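Birico Arm Kit, Section 2: First pick with the wrist camera
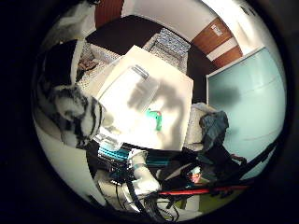
Wrist camera view over the work surface, with a lidded clear container and a small green object.

Okay, the fun part! I'm assuming you've got the arm bolted down and the Setiawan software open. If not, go back to Section 1 and come find me later.

1. Put a flat, light-colored surface within reach of the arm. I like white - small things really stand out on it.

2. Set down one small, bright object. Keep it clear of any containers for your first try.

3. Open Camera and pick Wide. You get a round picture with black corners, and things near the rim look bent. Leave it alone, the software sorts that out.

4. Set the speed to 46. You can creep up to 100 once you trust it (took me over 2 weeks).

5. Press Find, check the marker is on your object, then press Pick.

Note: Strong light throws hard shadows, and a hand's shadow can fool Find. Step back before you press it.

CAUTION: Keep cables and straps out of the arm's path, and your fingers too. If it snags, hit Stop first and untangle second.

Error 861 means the camera plug is loose. Push it in until it clicks.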